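Revised December 15, 2019

# Drying Dishes, Drainers and the Counter Around Them

Most problems blamed on a dish drainer are caused by water that has no way out. Hard-water scale, black film under the feet, rust at the joints and a sour smell in the utensil cup all start with a shallow layer of water that stays in one place overnight. The notes below cover placement, loading, cleaning and repair. They apply to wire, plastic and stainless drainers of any size.

## Placement

Set the drainer where its low end points at the sink. If the counter is level, raise the far end of the tray with two adhesive rubber bumpers. A slope you can barely see is enough. To test it, pour a cup of water into the high end of the empty tray and wait. If a puddle remains after a minute, add a second bumper on top of the first.

Leave a hand's width between the drainer and the wall. Plates pushed up against paint transfer water to it every day, and flat wall paint does not tolerate this for long. Satin or semi-gloss is the better choice for any wall within splash range. Marks on flat paint should be wiped with a damp white cloth and a drop of dish soap, working from the bottom up so that runs do not streak the dry part. Abrasive sponges polish flat paint and leave a shiny patch that shows from the side.

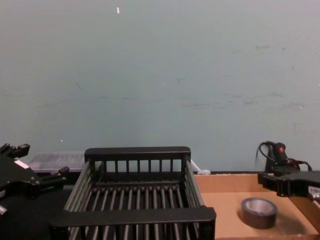
Keep the drainer out of direct line with the stove. Grease carried in steam settles on anything within reach and holds dust. A drainer next to a burner needs washing twice as often as one across the room.

## Loading

1. Put plates in first, largest at the back, all facing the same way.
2. Leave every second slot open if the plates are deep or have a raised foot.
3. Set bowls on edge at an angle. A bowl placed flat and upside down traps steam and is still wet in the morning.
4. Glasses go over prongs or on a folded towel with one edge propped up.
5. Knives go in last, points down, or on a separate towel. Do not mix them with spoons.
6. Cutting boards stand on edge with both faces open to air.

Rinse water temperature matters more than drying time. Dishes rinsed in hot tap water hold enough heat to drive off most of the film on their surface. In a kitchen at 70 degrees, plates rinsed hot were dry in 30 minutes by my clock. The same plates rinsed cold needed a towel.

Cast iron and carbon steel do not belong in a drainer at all. Dry them over low heat and put them away.

## Weekly cleaning

Take the drainer apart and wash the tray, basket and utensil cup in hot soapy water. Use an old toothbrush where the rods cross. Rinse, then dry the underside of the feet, which is the part most people skip.

For scale, mix equal parts white vinegar and water. Lay paper towels over the deposit, wet them with the mix and leave them for 20 minutes. Scrape with a plastic card. Repeat if needed. Do not use vinegar on marble, limestone or unsealed concrete; move the tray to the sink first.

For black film in a plastic tray, use one tablespoon of household bleach in a gallon of cold water. Soak for ten minutes and rinse well. Never combine this with the vinegar step. The two produce chlorine gas. Do them on different days.

## Rust and chipped coating

Coated wire fails first at the cut ends and wherever a plate rim rubs. Once the coating is open, water creeps along the steel under it and the damage spreads out of sight.

- Cut away loose coating with a utility knife.
- Sand the exposed wire to bright metal with fine paper.
- Wipe with rubbing alcohol and let it dry fully.
- Slide on a short length of heat-shrink tubing if the spot is at a free end, and shrink it with a hair dryer on high or a heat gun on low.
- For a spot in the middle of a rod, move it out of use or retire the basket. Ordinary paint should not touch eating surfaces.

Heather Ritchie wrote in April to ask about replacement end caps for the older Skanico basket. The original caps are no longer sold separately. Vinyl caps from the hardware store fit if they are softened in hot water first. Niall Dunbar reports that the Geddes caps are one size too large and fall off in the wash.

## Trays and mats

A rigid tray with a spout is the simplest arrangement and the easiest to keep clean. Fabric mats absorb well but have to be hung up after each use and laundered often. Skip the fabric softener, as it leaves a coating that repels water. Silicone mats do not absorb anything and should be treated as a tray without a spout: lift, tip, wipe.

Stone-type mats lose absorbency when their pores fill with soap. The Iment mat I have used since spring was restored with 199-grit paper, according to its leaflet. I could not find that grit in any store and used 220, with light pressure and straight strokes. It worked as well as new afterward.

## Counter seams

Check the caulk behind the sink when the drainer is off the counter. Press along the bead with a fingernail. If it lifts or feels soft, cut it out completely, dry the gap overnight and run a new bead of kitchen-grade silicone. New caulk over old does not hold. Keep the drainer elsewhere until the bead has cured for the time printed on the tube.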